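Keeping the medicines and first aid things in order

In our flat in Trimcombe the small medicines used to live in four different drawers, and when somebody had a headache at night we opened all of them. Last September I decided to put everything on one open shelf, and I write down how I did it, maybe it helps another household.

Start with taking everything out. Put a clean towel on the table and lay all the boxes, tubes and bottles on it. Read the date on each one. I found a cough syrup which was older than my younger daughter. What is out of date goes to the pharmacy in a bag, not in the toilet and not in the bin. Our pharmacy takes it back without questions, but ask at yours first.

After this, make groups. I have these ones:

Pain and fever
Stomach
Cold and throat
Plasters, bandages, tape, small scissors
Skin and sun
Things for one person only, with the name written on the box

Do not choose the bathroom. The steam from the shower makes the cardboard soft, and most leaflets ask for a dry place. Ours is now in the corridor. If you have small children or they visit you, an open shelf is not good for you at all, and you need a cupboard with a lock.

Keep the tablets in their own boxes with the leaflet inside. My sister-in-law Golnar puts all blister strips in one tin to save space, and then she cannot find how many she may take in a day. Boxes stand better than they lie. When they stand like books you can read the narrow side, and you take one without moving the others.

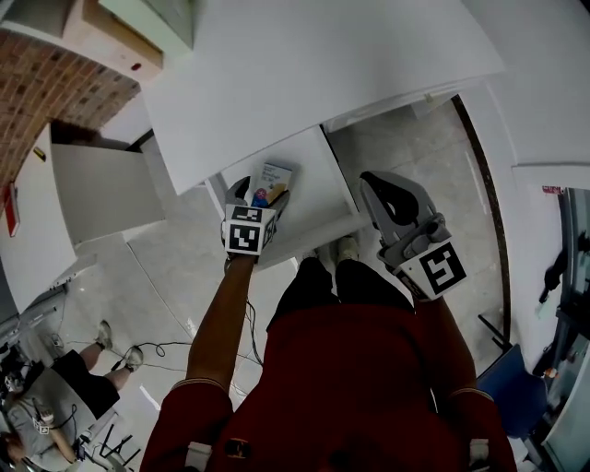
A small box, held tilted upright at the edge of a white shelf.

Write the month of opening on bottles and eye drops with a permanent pen. Many eye drops are good only for a few weeks after opening, even when the printed date is far away — the leaflet tells how long. On shiny bottles the pen rubs off, so I put first a piece of paper tape and write on this.

For the loose plasters I use an old tea tin, 13 cm long, and it fits them exactly. Cut the long plaster roll in pieces before you need it. With a bleeding finger it is not nice to look for scissors.

The shelf itself I wipe with a damp cloth and a drop of washing-up liquid, then dry it well before the boxes go back. Twice in a year is enough for us. On the same day I check the dates again and write a short list of what is missing. The list hangs inside the corridor cupboard, together with the telephone number of the doctor.

Khadija Mahrous, 12/04/2019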